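# Build the hand before you build the arm

I've got an opinion that gets me into arguments at the shared workshop, so I may as well put it in writing and have the argument once. If you're building a robot at home, leave the arm alone for a good long while. Build the gripper, put it on your own hand, and go and pick things up with it.

I know this isn't the fun order. Everybody who comes through the door at Curkarance on build night wants the arm (I did too!), and I had 1,000 dollars put aside for one before I'd given a minute's thought to what would go on the end. I had a spreadsheet of motors. I had opinions about gearboxes. What I didn't have was any idea how hard it is to pick up a bit of string with two flat black blocks, and I'm very glad I found that out with my own wrist doing the steering.

Because your wrist is brilliant, and you don't notice until you take the fingers off it. You come in at a slightly wrong angle and your elbow has already fixed it. You bump the thing you're reaching for and you ease off without thinking. Strap on a pair of jaws and suddenly you can feel which part of the job the hand was doing and which part the arm was doing, and my bet is you'll redesign the hand. I went through two versions of the jaw pads before March was out, and neither change was one I'd have guessed at from a drawing.

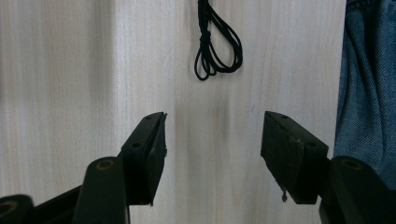 *Jaws open, pads showing some scuffing.*

Take cord. A thin black cord in loops looks like the easiest job in the shop, because it weighs nothing and you can't break it. But a loop moves when you touch it, it turns side-on just as you close, and if the pads don't meet cleanly it slides straight out between them. Cloth is kinder, I think – you can be a fair way off with denim and still come back with a pinch of it. I'd never have put those two in that order. I would have written a cheerful little routine for string and been mystified for a month.

And pads matter so much more than people reckon. I'd take a plain linkage with good pads over a gorgeous linkage with bad ones any day of the week. They're also the bit that's cheapest to change, a couple of small screws each and you're back in business, so there's no excuse for putting up with lousy ones. Mine look rough. I've stopped being precious about it and I just look them over before I start.

The other thing you learn early is that two hands are a different sport from one. I'd been feeling pretty pleased with myself on single-handed jobs, and then I tried doing ordinary table work with a gripper on each side. A divided acrylic box is a good leveller. The walls are slick, the edges are thin, and whatever one hand does the other one has to put up with. You end up steadying with one side and fiddling with the other, swapping halfway through, and muttering. If you've only ever planned for one arm, I'd say spend a single evening like that before you order anything.
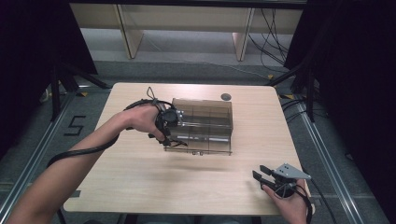

Anqi Jin reckons I've got this backwards, and that people who start with the hand never get to the arm at all, because there's always one more pad to try and the motors stay in the box until they lose interest. She'd rather see a terrible arm moving in the first month, dropping everything it touches, than a lovely gripper that still needs a human attached.

It's a fair hit. I've been at the hand stage for 22 weeks and my arm is a cardboard box with a label on it. And there's something to be said for motion, it keeps you coming back on a cold night when the heater's on the blink.

But I don't buy that the terrible arm teaches you much. When it drops a part, was that the joint, the code, the camera, the pads? You could spend all winter on that question. When I drop a part, I already know it wasn't the code, and I can usually feel what it was. That's worth a slow start to me.

So that's my pitch to anyone with the spreadsheet open. Spend the first bit of money on jaws and a strap, borrow some bench time, and work through whatever's lying around in your own kitchen drawers. Anqi and I have agreed to try each other's order on our next builds, and I've told her she can have the cardboard box to get started.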